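Stolurari Tabletop Notes

A small collection of written notes and pictures about packing and clearing up festive paper goods at a kitchen table.

Version: 1.2
Maintained by: Zinhle Nkosi
Language of the notes: English, with some words in Chinese where they are printed on the objects
Status: open for corrections, new sessions are added when there is time

What is in this collection

Stolurari is a set of 171 short notes. Each note belongs to one session of work at a table, and most of the sessions are about things that people use for a holiday and then must put away: paper cups, snack containers, napkins, gift bags, table covers, thin plastic wrapping. The notes say which object it was, in what condition it came to the table, and where it went in the end (keep, recycle, throw away).

I began the collection in September, after I tried to find a good list of names for such objects and did not find one that was useful for me. The lists I found were made for shops. A shop wants to know the size and the price of a red paper cup. I wanted to know if it still stands straight, if the print is complete, and if it fits into the other cups of the same set.

The sessions come from three kitchens, which I call Cestberg, Mabuza and Laltlow. These are only short names for the folders. Cestberg is the largest part. Laltlow is the smallest, with 12 notes, and it has more fabric than paper.

How the folders are organized

cestberg/ – paper and plastic, mostly red and gold
mabuza/ – mixed table things, also glass and lids
laltlow/ – cloths, napkins, ribbon
words/ – the word list, one plain text file
changes.txt – what was changed in each version

Every note is a plain text file. The first line is the name of the object, the second line is the condition, the third line is the place where it went. After this there can be free text, but many notes have none. Please do not expect the same length everywhere. Some evenings I wrote a lot and on other evenings I was tired.

The objects

Paper containers are the most frequent. In the word list I use "container" when the object is made of paper and has the form of a cup, but I can't say if it was sold for drinks or for snacks. In the first version I wrote "cup" for all of them, and this was a mistake that I have now corrected in 26 notes. If you still have the old version, please replace it.

Many of the paper containers have a New Year print in gold on red. For the year of the horse there is a horse face in a round emblem, with clouds and small fireworks, and the four characters 金马迎春, which I translate as "the golden horse welcomes spring". I keep the characters in the notes exactly as they are printed. The translation is only in the word list, so that it can be improved in one place.
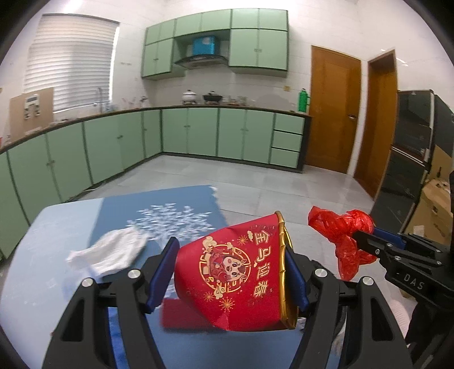 The condition of paper is written with four words: smooth, creased, crumpled, torn. Creased means that there is a line or a fold but the form is still good. Crumpled means that the surface has lost its form in some part. When an object is between the two, I write both words, with the stronger one first. A torn object can also be creased, but then I write only torn. I know that this loses a little information. With more words the notes were not consistent, because I could not remember on the next evening what I had decided.

Thin plastic bags have their own group. They are difficult to describe, as a bag has no fixed form when it is empty. I write the color, and then "flat", "folded" or "bunched". For translucent bags I add the word translucent, because it helps to separate them from the thick gift bags, which are a different type in the list.

Cloths and mats are described by color and pattern. "Mat" is used for everything that lies on the table under the other things, also if it is fabric and somebody could call it a tablecloth. "Cloth" is used for smaller pieces that can be picked up with the rest. For patterns I try to stay with simple words: plain, striped, checked, floral, snowflake. Some patterns are both floral and snowflake, and it is allowed to use the two words together.

How a session goes

The table is prepared with a mat, or left plain. The objects are put on it without special order. Then each one is picked up, turned so that the print can be read, and pressed a little into form if the paper allows it. Containers of the same print are put one inside the other. Bags are emptied and pushed together. At the end the cloth is used for the table, if there is a cloth.

A session has up to 20 objects. Larger ones were tried, but the table was too full and the notes became confused, so they were divided afterwards. You can recognize divided sessions by the letters "a" and "b" at the end of the file name.

All three kitchens have different light. I didn't correct any color words for this. If a note says dark blue and another note says deep blue, it is possible that the two pieces are from the same set. I prefer to leave it as it was written at the table.

Known problems

– The place where an object went is missing in some 12 notes from Mabuza.
– "Lid" and "cover" are both used. I want to change everything to "lid", but it is not done.
– Gold and yellow are not well separated for the old prints.
– Rims are mentioned only when they have a different color from the body.
– The word "flap" can mean a part of the paper that was made to fold, or a part that has come loose. The free text sometimes says which one.

What it can be used for

I use it for testing a sorting list for households, and for teaching the names of simple objects to people who learn English. It may also be useful for someone who writes labels for storage boxes. It is too small for statistics about waste, and it has no weights and no prices.

Corrections

Please write the file name and the line, and what you think is the right word. For the Chinese words I am thankful for every correction, also small ones about the style of the translation. Changes are collected and go into the next version together.

Next version

More ribbon and string in Laltlow. A better group for paper plates, which are now under "other". The word list will get a second column with the plural forms – several learners asked me for it.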